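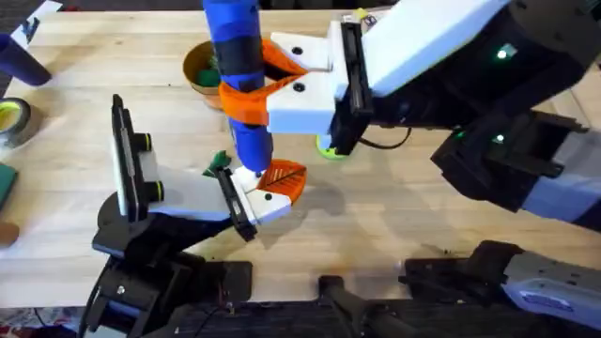 Sorting the Things on a Table
A sheet for younger pupils, from the Nollmont Children's Museum

A table may hold many different things at once. Sorting means putting together the things that are alike in some way. People sort every day, at home, at school and in shops.

Sorting by shape
A ball is round all over and can roll in any direction. A cylinder has two flat ends and one curved side. It can stand upright on a flat end, or roll if it is laid down. A roll of tape has a hole through the middle. A sheet of paper is flat and thin.

Sorting by use
Cups and bowls are made to hold things. Tape is made to join things. Paper may be written on, folded or cut.

Sorting by colour
Blue things may go in one group and yellow things in another. Some colours lie in between, such as yellow-green, and pupils should decide together where these belong.

The same object can belong to more than one group. The museum's sorting drawers hold 193 objects, and classes of up to 12 may book them through Banafsheh Zamani in the Learning Office.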